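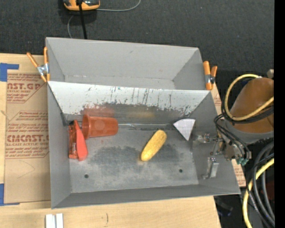

Vue de dessus du bac gris, pince engagée côté droit, gobelet et maïs à l'intérieur.

Accueil Forum Entraide Projets Connexion

Reflets dans un bac en tôle : ma vision voit deux gobelets au lieu d'un

Posté par Prilance

Bonjour à tous ! Je me lance enfin sur ce forum après des mois à vous lire, et avec un projet qui me rend complètement gaga : un poste de tri dans notre atelier partagé. Le bras prend des objets en vrac dans un bac en tôle et les dépose ailleurs, par catégorie. La première fois qu'il a sorti l'épi de maïs tout seul j'ai crié, tout l'atelier s'est retourné !

Voilà où ça coince. Le bac est en métal gris, avec une cloison inclinée entre les deux compartiments. Dès qu'un objet coloré est proche de la cloison, il se reflète dedans. Le gobelet rouge orangé fait une tache rouge floue sur la tôle juste derrière lui, le maïs donne un halo jaune, et mon programme prend ça pour un morceau d'objet. Résultat, le centre calculé se décale vers la cloison et la pince descend trop loin. Sur 30 essais avec le gobelet couché contre la cloison, 18 seulement ont marché. Au milieu du fond, aucun souci, c'est un régal à regarder.

Mon réglage : seuil sur la teinte, puis le plus gros blob de chaque couleur. J'ai essayé de monter le seuil de saturation, le reflet disparaît mais je perds aussi un bout du maïs. Et pour l'objet blanc en forme de coin, la couleur ne m'aide pas du tout, tout ce qui brille dans le fond lui ressemble.

Deux contraintes : je ne veux pas changer de bac (les pinces à ressort orange le tiennent bien et tout est calé dessus), et la caméra reste où elle est. Il me reste de la plaque acrylique si ça peut servir. Vous feriez quoi ?

Posté par Wahyudi Pelupessy

Salut Prilance, superbe projet ! J'ai eu le même souci avec un bac en inox et j'ai adoré le résoudre, alors je te donne tout dans l'ordre où je le referais.

D'abord la lumière. Une lampe directe au-dessus d'une tôle, c'est le pire cas. Essaie de l'envoyer vers le plafond, ou mets un grand calque devant. Attention, ça calme surtout les taches blanches brillantes, donc ça aidera pour ton coin blanc, mais le reflet rouge du gobelet restera en partie.

Pour celui-là, il faut toucher à la surface. Couvre la face de la cloison côté objets avec quelque chose de mat et neutre : vinyle adhésif gris mat, ou peinture mate sur métal bien dégraissé. J'en ai eu pour 26 euros, apprêt compris, et il m'en reste assez pour deux autres bacs. Évite l'acrylique brillant, tu referais un miroir ! Au passage, ta cloison a déjà pas mal de rayures et d'éclats noirs : un coup de papier fin avant de peindre, sinon chaque éclat se verra au travers. Ponce bac démonté, bien loin du bras et de ses câbles.

Ensuite le logiciel. Tu connais la position de la cloison puisque le bac est bridé. Dessine un masque une fois pour toutes et ignore tous les pixels qui tombent dessus. Un objet posé contre elle sera parfois un peu rogné, mais son centre bougera beaucoup moins qu'avec le reflet ajouté. Pense à vérifier le masque si tu desserres les pinces, chez moi deux millimètres de jeu suffisaient à tout fausser.

Et si tu as envie de t'amuser (moi oui !), passe à un petit réseau de segmentation. J'ai annoté 1 075 images à la main, par petites séances le soir, en laissant exprès les reflets hors des contours. Il les ignore très bien maintenant, même après un changement d'éclairage. C'est long mais quel plaisir quand ça tourne !

Pour finir, mets une limite de hauteur et de distance à la cloison dans ta trajectoire. Même avec une vision parfaite, tu seras content de l'avoir.

Posté par Vastier

moi j'ai mis du papier kraft au fond et scotch double face, 5 minutes, ça marche. à changer souvent par contre

Posté par Atallah

Un filtre polarisant peut aider un peu, mais sur du métal nu l'effet est faible, bien plus que sur du plastique ou du verre. Je commencerais par la peinture comme Wahyudi. Sinon une caméra de profondeur, mais gare aux trous dans la mesure sur les parties brillantes. Très beau montage en tout cas, tu nous montreras la suite ?

Posté par Prilance

Merci à tous les trois ! Le masque est fait, il m'a fallu une demi-heure et le décalage a déjà bien diminué. J'attaque le vinyle mat dès que j'en trouve un coupon et je reviens poster les essais.

Dernière mise à jour : 9 février 2026

Sujets similaires
Saisir un objet couché : par le bord ou par le corps ?
Fixer un bac sans percer la table
Gaines et câbles qui frottent sur le poignet du bras
Sekelex : retours sur la version 2 du pilote de pince
Étalonner une caméra fixe avec un damier imprimé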